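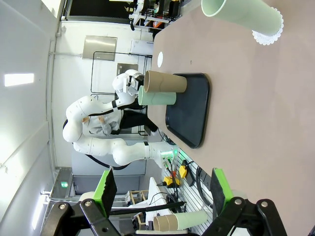

A tray with a raised rim saves more cups than any coaster, one respondent at the Haworth site remarked, and should be the only fixed item on the table. The placement records support the first part of this claim. Of the 1,544 placements logged at the Dindik and Haworth sites, 358 ended with the cup moved again within the same session, and the share was lowest for cups set down on a tray.

4.2 Coasters as position markers

The second part is harder to accept. A scalloped coaster has no rim and does little to hold a cup in place, but it marks a spot. Participants in the Totudari layout returned cups to a marked spot without being asked, and they did so even when the tray was closer. We treat the coaster as a marker and the tray as a boundary – two functions that the Memik guidelines list under one heading. An unused coaster was coded as an open position, and a bare area of tabletop was left uncoded.

Figure 3. Table with a black rectangular tray and two scalloped white coasters. The smaller coaster is empty and would be coded as an open position.
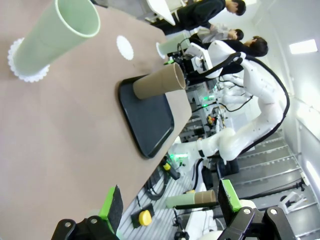

Stacking complicates the coding. A stack of paper cups can be stored upright or on its side, and the two forms take up different amounts of table. In 115 of the logged placements the cup came from a stack lying on its side. These were kept in the main set, with the stack entered as a single object until a cup was separated from it. Mixed colors within one stack were recorded but had no effect on where the cup was put down. The 14 placements in which a cup crossed the tray rim and came to rest partly on the tabletop were scored twice, once for each surface, and are reported separately in Section 4.3.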